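The Fisidby Shelf

A story
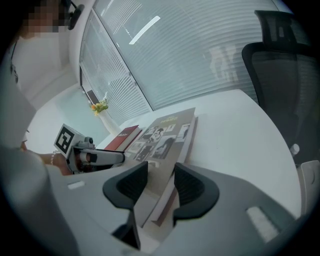 How do you sort books that belonged to two people? You take them one at a time, and you put each one where the last reader would have looked for it.

I had that rule from the firm's handbook, section 2, and I applied it for the whole of the Prindham job. The firm was Iyamu, house clearance and valuation. The house stood at the bottom of a lane outside Prindham, and the last of the two sisters had left it in November. The library was on the first floor. The inventory that came with the keys gave the contents as 1,168 volumes, and my task was to confirm that figure, grade the stock and divide it into keep, sell and pulp.

The method was as follows. A book came off the shelf and went on to the white table by the window. Boards were checked first, then the spine, then the hinges. The book was opened at the front, the middle and the back, in that order, and tilted so that anything loose would fall out. A line went into the ledger: title, size, condition from one to five, destination. The book then went into a crate with the spine down. Nothing was read. Reading was in the handbook too, under causes of delay.

The room was suitable. The table had rounded ends, which saved the hip on the way round it. The window was large and faced south, and I kept the blinds shut on account of the sun, which fades cloth in a matter of weeks and red cloth first. The walls were a pale blue-grey. Someone had left yellow and orange flowers in a vase near the window and I changed the water when I remembered.

On the first day I cleared one wall. The sisters had used different systems. The elder had shelved by subject and the younger by height, and at some point they had agreed to meet in the middle, so that between the gardening and the tall books there was a stretch of about a yard that followed no system at all. I marked it on the plan as the Fisidby shelf. Fisidby was the maker's name, stamped on the bracket underneath.

The Fisidby shelf held 28 books. I left it until the rest was done.

By then it was December and the light went at four. The crates were stacked along the landing with their labels facing out. My running total stood at 1,140, which agreed with the inventory to the book, and I recall being pleased with it.

The first title off the Fisidby shelf was a bound volume of a railway magazine. Boards sound, spine sunned, condition three. Sell. The second was a cookery book with gravy on the pastry section. Condition four, by our scale, where five is the worst. Pulp. I went on in this way and there was nothing to report until I reached the far end, where two books had been pushed in together so tightly that they came out as one.

The larger was a book of photographs, grey-brown, with a grid of black-and-white pictures on the cover and a line of yellow lettering at the top. The smaller was dark red. I put them both on the table and separated them with the bone folder. The joint made a small dry sound. Dust jackets stick when they have been warm, and I made a note that the shelf ran over a hot-water pipe.

I opened the photograph book at the front, the middle and the back. At the front there was a pencilled tick beside the title. In the middle there was a tick beside a picture of a man asleep on a bench. At the back there was a slip of paper, cut from an envelope, with a page number on it in the elder sister's hand. I knew the hand by then. She crossed her sevens.

The page number did not exist. The book stopped a good way short of it.

The handbook says that slips are to be placed in a clear bag and the bag fixed to the ledger page. I did that. Then I took up the red book, which was thicker than it looked, and opened it at the front, the middle and the back. It was a history of the drainage at Flistalham, privately printed. At the back there was a slip cut from the same envelope. The two torn edges fitted. The second slip had a page number on it in the younger sister's hand, and that page did not exist either, in the red book.

It did exist in the photograph book. I found it and there was a picture of a market with a tick beside it, and under the tick, very small, the words "your turn".

I went back to the red book for the elder sister's page. It was a table of flow rates. In the margin beside the fourth row she had written "too easy" and another number.

I ought to set down that I then spent two hours and ten minutes on work that was not in the schedule. The numbers led from one book to the other and back. They did not always use page numbers. Some were line numbers and one was a rate of flow. The pencil changed as it went: hard and grey at the start, then softer, then for a long stretch a blue biro that must have lain on the table. The answers grew shorter. In the early ones there were jokes about the drains. Towards the end there was only the number, and the tick.

The last entry I found was in the red book, on the blank leaf before the back board, in the younger sister's hand. It gave a number and said "take your time". I turned to that page of the photograph book. It showed a flight of steps. There was no tick.

I looked through the rest of the book for it, page by page, more than 100 of them, in case she had put it in the wrong place. It was dark outside the blinds when I finished and I had to put the lamp on to see the ledger.

Under the rule, a book goes where the last reader would have looked for it. I entered the photograph book as sound, condition two, and the red book as sound, condition two. In the destination column there are three permitted words. I wrote "keep" against both, and in the space for crate number I wrote the number of neither crate.

The total came to 1,168. I signed the sheet, emptied the vase, and rinsed it. Then I pushed the two books back together on the Fisidby shelf, the red one on the left, and checked that they stood level. The shelf was to be taken down by the joiners the following week. I fixed a label to the bracket asking them to start at the other end.

Related stories
The Weighbridge at Flistalham
Eleven Drawers
A Report on the Lower Landing
Notes Towards a Smaller Kitchen
The Prindham Timetable

Contact | Submissions | Copyright remains with the authors | Back to top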